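4. Do written collection rules do what they claim?

4.1 Background to the rule set

Most groups that gather manipulation data with hand-held grippers now work from some kind of written protocol. The documents we were able to read run from a single page to a small manual, and they agree on more than one would expect from authors who mostly did not talk to each other. They ask the operator to move slowly, to keep the fingertips in view, to begin and end in a fixed posture, and to tidy the work surface before starting. What they rarely give is evidence. A rule appears in one protocol, is copied into the next, and by the third it is called good practice.

We take the Redow rules as our case, for the plain reason that they are the longest and that two of us had to work under them. Version 1 was drafted by Damir Vlachou and Jiahui Yuan in June and has 36 clauses. It was intended for tabletop tasks in private homes: moving bowls, stacking plates, wiping, sorting small items. Of the 36 clauses, 9 carry a reference of any sort. Four of those references lead to other protocols, which in turn cite nothing.

This section asks a narrow question. When a rule says that a recording should look a certain way, do recordings made under that rule look that way, and if they don't, does it matter? We looked at 295 sessions, comprising 1,736 separate task attempts, and compared them with the clauses one at a time. The comparison was done by hand. We tried an automatic check for two of the clauses and gave it up, for reasons given in 4.5.

4.2 What "clear" means in Clause 7

Clause 7 reads in full: "The work surface shall be clear of objects not needed for the task." It is the clause operators complain about most and the one reviewers enforce least evenly. Krešimir Obradović marked as failing a session in which a single pen lay at the far edge of a desk. Another reviewer passed a kitchen table on which the household's mail was spread from end to end. Both decisions can be defended from the text, and that should worry anyone who plans to quote the clause in a contract.

The trouble starts with the word "needed." A plate that the operator will not touch may still be needed if the point of the task is to pick the right dish out of several. A tablecloth is never needed in the strict sense, yet removing it changes the friction under every dish and, we would argue, makes the home less of a home. Version 1 says nothing about cloths. Operators who wrote in to ask were told to use their judgment, and they did, in both directions.

We also doubt the reasoning behind the clause. The usual defense is that clutter confuses a learned policy. Perhaps it does. But the policies in question are supposed to run in kitchens, and a training set from which the clutter has been swept gives them little practice with it. The authors of the rule cannot have it both ways. If the purpose is an easy benchmark, they should say so and stop calling the data "in the wild." If the purpose is real use, Clause 7 in its present form works against it.

4.3 Two grippers, one surface

Clauses 12 through 15 cover two-handed work. They were added late and it shows. Clause 12 asks that both grippers "be visible at the start of the task," without saying to which camera or how much of each. Clause 14 asks that "no part of the operator" be recorded. Anyone who has held one of these tools will see the difficulty. Each camera rides on its own gripper, and when the other gripper comes into view a hand is likely to come with it. A strict reader would have to throw out a large share of all two-handed work on the strength of one sentence, written, as far as we can tell, with privacy in mind and fingers nowhere in mind at all.

A session of ordinary dish handling is enough to set these clauses against each other. Figure 6 comes from a home recording on a cloth-covered table, with one bowl and three plates near the tools.

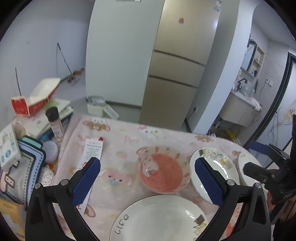

Figure 6. View from one gripper, with the second entering at right. Clause 12 (both tools visible) is met; Clause 14 (no part of the operator) is not, as part of a hand shows at the right edge. Clause 7 depends on the reading of "clear": books, packaging and a bottle share the left side of the table.

Biljana Hodžić objects to this whole line of argument, and in her review of our draft she put the case for the rules more strongly than their authors have. A clause that everyone breaks a little, she wrote, still pulls the average in the right direction, and an operator who has been told to clear the table will at least push things to one side. She would sooner have a strict sentence with loose enforcement than a loose sentence with none. She added that we had not shown a single case in which following Clause 7 did any harm.

The last point is fair and we concede it. We have no such case. Our answer to the rest is that loose enforcement has a cost which falls on operators, who are paid per accepted session and cannot know in advance which reader they will get. A pull toward tidiness could be had more cheaply by asking for tidiness in plain terms, such as a hand's width of free surface around every object to be grasped. That can be checked by anybody, before recording, without a reviewer.

4.4 Agreement between reviewers

To find out how far the wording itself was to blame, we asked Obradović and Ignacio Arrieta to apply Clauses 7, 12 and 14 to the same sessions without speaking to each other. We report the outcome in words, and on purpose. An agreement score would suggest that the two men were measuring the same thing and differing by error, when for Clause 7 they were plainly applying two different rules. Arrieta read "work surface" as the patch within reach of the jaws. Obradović read it as the whole tabletop. Once this came out in discussion, most of their disagreements went away, and neither felt he had been wrong before.

Clause 12 produced little dispute. Both accepted any visible part of the second gripper as enough. We think that is too generous: a fingertip at the edge of the view tells the later user next to nothing about where the rest of the tool is. The clause should name a part, and the part should be the fingertips, both of them, on each gripper.

Clause 14 produced no dispute of any kind, because both reviewers ignored it. When asked, each said that a gloved or bare hand behind a gripper was obviously not what the clause was about. We agree with them. It is still what the clause says, and a third reader, hired next year and given only the document, would be right to reject the work.

4.5 Limits

The sessions we looked at came from homes that had agreed to take part, and such homes may be tidier or less tidy than others. We can't tell which. Two of us are former operators and may hold a grudge. The automatic check mentioned in 4.1 tried to flag stray objects by color difference against the tabletop; on a patterned cloth it flagged the pattern. A better detector would likely do better, but it would still need someone to tell it what counts as stray, and that is the question we began with.

We also did not train any policy on the sessions that passed and compare it with one trained on the sessions that failed. Readers will want this and so do we. Until somebody does it, claims that the rules improve the data should be read as opinion, ours included.

4.6 Changes we would make

We suggest four edits to Version 1. Clause 7 should give a distance and drop "needed." Clause 12 should name the fingertips. Clause 14 should forbid faces, and papers held up to the camera, and should allow hands. A new clause should say that cloths and mats stay where the household keeps them and are noted in the session log by kind, with no attempt to smooth out or replace them.

Vlachou has accepted the second and third of these for the next version. Yuan wants the first tested on a small batch before the wording is changed, and that batch is now being collected. The fourth is still under discussion, chiefly over who would fill in the log.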